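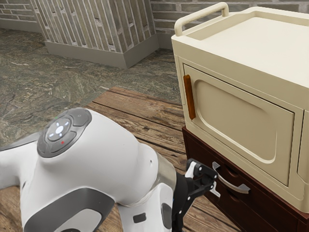

My winter face, and the cream that finally got along with it

2019-12-01

The heat came on in our building last week and by the second morning my cheeks felt like an old paper bag. Every year I act surprised! So I did what I always do, which is pull everything out of the bathroom drawer, line it up along the tub and decide what stays until spring.

The foaming cleanser went first. I love it in summer, but once the air dries out it leaves me tight around the mouth and I end up piling on moisturizer to make up for it. I switched to the Walby milk cleanser, the unscented one, and I use it only at night now. Mornings are lukewarm water and a soft washcloth. My sister thinks this is disgusting. My sister also has oily skin and lives in Florida, so we've agreed to leave it there.

Then the toner. I've been using the Juson rice toner for 3 winters and I still get a little excited opening a new bottle (the smell! like the steam off a pot of rice). I pat it on with my hands while my face is still damp and go straight into serum. If I stop to answer a text in between, I start over with a splash of water.

Now the good part, the cream. Hermenegildo Ocampo, who does my facials at the Maldonado salon, had been telling me to try the Rusodell barrier balm since January and I kept putting it off, mostly over the price. It's $53 for a jar that fits in your palm. Well, I caved, and I am so happy I did. It's thick and a bit waxy when you scoop it, and then it melts once you warm it between your fingers. I use a piece the size of a pea for my whole face and a second one for my neck. The redness beside my nose calmed down in around 22 days, and the flaky patch on my chin went before that.

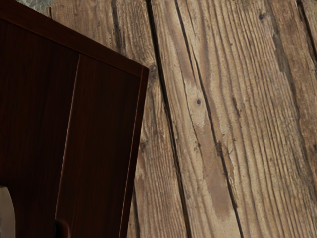

Dark wood with a reddish-brown finish.

A few notes if you want to try it. It's too heavy under my foundation, so I keep it for bedtime and wear a plain lotion with sunscreen in the daytime. It does leave a shine on the pillowcase. And please do a patch test! I put a dab behind my ear and left it alone for 72 hours before it went anywhere near my face, which was torture with a brand new jar sitting right there, but I've had one bad reaction in my life and I don't want another.

I also cut my exfoliating down to one night a week. I used to think flakes meant I should scrub more, and Hermenegildo very kindly told me to knock it off. He was right. On that one night I use a mild lactic acid, skip the serum, and go heavier with the balm than usual.

Lips are still a mess, I'm afraid. I've got four half-used tubes in my coat pockets and none of them last through a cup of coffee. If you've found one you swear by, leave me the name in the comments, especially if it doesn't taste like peppermint. I'm placing an order this weekend and there's room in the cart.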